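Okay, a few of you asked how the move to a smaller place went, so I'm going to put it all in one thread and then I promise I'll go back to posting about soup.

We left the house in Letcombe in July, after 19 years. It had an attic, a basement, and a garage that had not held a car since the first winter. The apartment in Ikondale has two closets and a shelf over the washer. I knew this when we signed. I had measured things! Knowing it and standing there with a box of extension cords are two very different feelings.

First thing I'd tell anyone is to start with the stuff you don't love. Everybody (me included) wants to begin with the photos, and then it's four in the afternoon and you're sitting on the floor crying over a birthday card. Start with the towels. Start under the kitchen sink. You get your deciding muscles warmed up on things that can't hurt you.

Books were the hard one. I had 615 of them, and yes I know the number exactly, I made a list one long wet spring when I should have been doing my taxes. I kept 300. The rest went to the used bookstore, to the school sale, and to a very kind neighbor who teaches high school and came over with her own hand truck.

How I picked: if I'd read it twice or would read it again this year, it stayed. If I was keeping it so that company would think I'd read it, out it went. You would be amazed how much of my shelf was in that second pile. There was a whole row of Russian novels in there that had never been opened past the introduction.

Someone asked about selling furniture. We sold the dining table, the hutch, the guest bed and the good rug, and all together it came to $1,745. I was hoping for more. I think most people are. The Jelínek hutch was the one I thought would pay for the movers, and it sat in the listings for weeks while people offered me the price of a pizza. In the end I took a low offer from a young couple who were so excited about it that I threw in the dishes.

And I don't regret that one bit. They sent me a note later about where they'd put it, under a window, with plants on it. I never once thought of putting plants on it. 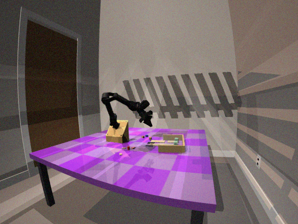 Back to the practical side, because I can hear myself getting misty. Measure your doorways at the new place, and then measure the hallway, and then measure the turn in the stairs. Our couch cleared the front door just fine and then met the landing. It now lives with my sister.

Get more tape than you think. Get a fat marker and write on the SIDES of the boxes, never only on the top, or you'll be unstacking the whole pile to find the coffee filters. I wrote the room and the three most useful things inside, and that little habit saved me on the first night when all I wanted was the kettle.

Pack one bag as if you were going to a motel. Pajamas, toothbrush, phone charger, a roll of toilet paper, something to eat with and something to eat. Keep it in your own car. Don't let a helpful person put it on the truck.

I did rent a storage unit at Porow Storage for a while, and I have mixed feelings. It took the pressure off when we were running out of days, and I was grateful for it. But I visited it twice and both times I stood there looking at chairs I'd forgotten I owned — and was paying for by the month. If you do rent one, put an end date on the calendar the same day you sign. I gave mine three months and then let nearly all of it go without opening the boxes again.

The family things I handled by asking first. I sent everyone a message with a list and said whatever isn't spoken for by the end of the month goes. My son wanted the waffle iron and nothing else. I was a little hurt for a day or so, and then I thought about what I'd wanted from my own mother's kitchen, and it was one wooden spoon, so fair enough.

What I miss: the basement in a heat wave, and having somewhere to hide presents. Also the sound the back screen door made. What I don't miss is the gutters. I have not thought about a gutter since summer and it has been glorious.

Still to sort out is the shelf over the washer, which has turned into the new garage. If anybody has a good trick for storing light bulbs in a small space I'd love to hear it, replies are open. Soup tomorrow, it's the barley one.

Filed under: Home & Moving, Small Spaces

Contact | Copyright | Back to top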